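## Making a bed in the right order: what the Skuvanlow trials turned up

Most bed-making advice is habit. Tarun Kanaujia and Jucélia Vasconcelos wanted to know which order of steps wastes the least motion, so they tested it with a two-armed robot on ordinary beds. Their results were written up in June under the project name Skuvanlow. I have pulled out the parts that are useful at home.

The method was simple. They ran 400 trials, using 8 starting layouts of the same kind of bedding. A trial began with the bed unmade and ended when the sheet was flat, the covers were spread and the pillows were at the head. Every time a gripper took hold of fabric, it was logged as a grasp. The full log has 1660 grasps in it. 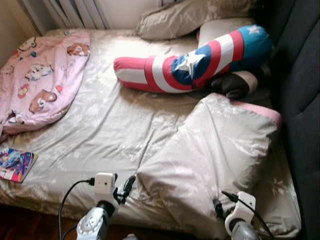 *Both grippers at the bed, the right one near the fold of the comforter.*

### Clear small items before touching fabric

Books, remotes and toys come off first. A small item left on the sheet tends to slide into a fold, and then you have to open the fold again to get it out. In the trials where the small items were left for later, the extra grasps were nearly all spent on this.

### Find an edge you can see

Grabbing the middle of a heap moves the heap and leaves it folded. The trials that went best started from a hem or corner. Plain covers gave the software the most trouble, and people have the same problem in a dim room. Efe Garba, who labeled the data, suggests sewing a short length of colored tape at each top corner of a plain comforter. It takes ten minutes and you stop putting it on sideways.

### Sort by size
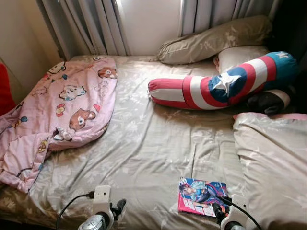 Skuvanlow compared two rules for what to move next: nearest item first, or smallest item first. Smallest first won in most layouts. Nearest first only did better when a large cover was already folded and out of the way. On a bed like this one, the rule says to take the comic book, then the pillows and the striped bolster, then the pink blanket, and leave the thick comforter until the sheet is smooth. Set the pillows on a chair — the floor works if it's clean.

### Smooth from the middle out

Press with a flat hand and push toward the nearest side. Pulling only at the corners left creases across the center of the sheet. Two or three passes are enough on a fitted sheet.

### What the trials don't cover

The beds were never tested with flat sheets or heavy quilts. Iolanda Seixas is planning another 100 trials with flat sheets, and I'll add to this page when those numbers are in.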